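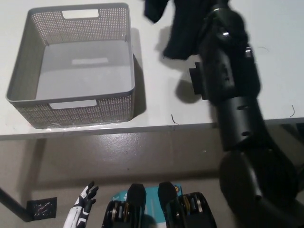 *Fig. 1. Grey basket on the white table, black cloth beside it.*

# Sorting small laundry: basket or no basket?

Ningsih Pattinasarany and Lanying Yao, May

**What we wanted to know**

Socks, cloths and napkins get lost between the dryer and the drawer. We both live in Ellness House where the laundry room has one table and everyone dumps stuff on it. Question was simple: does an open basket at the table make people put small things away quicker, or does it just turn into another pile.

**Things used**

- open-topped grey plastic basket, small holes in the sides, a handle slot at each end wall
- white table
- cloths, mostly plain. Black ones too, they show up well on the white
- kitchen timer
- notebook (Lanying's, so the handwriting in the appendix is hers)

We looked at a fabric basket from Mokico first. Sides kept folding in when you dropped anything heavier than a tea towel, so went with plastic. Solid rim is nicer on the hands too.

**How we did it**

Basket starts empty, on the left. Cloths go in one at a time, unfolded. Then the same again with folding first. 15 goes each way. Swapped jobs halfway so it wasn't always the same person timing.

Rule we added after the first try: no throwing. Ningsih is too good at it and it messed up the times.

**What we found**

Unfolded was faster, obviously. But taking things out again afterwards was slow, you pull one cloth and another comes with it. Folded took longer going in and much less coming out. Total for our best folded go was 69 seconds, in and out. Best unfolded go was slower than that, which we did not expect.

Crumpled cloth also fills the basket up quickly. Pushing down helps for a bit then it springs back.

The holes: good for seeing roughly how full it is from the side. Bad for thin straps and loose threads, we had 2 snags. Both came free without tearing.

Handle slots are fine with two hands. One handed it tips.

**Problems**

- Only two people, and we both knew what we were testing
- Didn't try socks in the end, ran out of time
- The light comes through the handle slot onto the bottom of the basket and Lanying kept thinking somthing was left in there
- Timer got started late on one of the folded goes, we left that one out

**If we did it again**

Try a shallower basket. Ask people on the Herinel corridor to do it without telling them why. Also put the basket on the right for half the goes, Ningsih is left handed and we forgot to think about that untill the write up.

Times table is in the appendix, folded goes first.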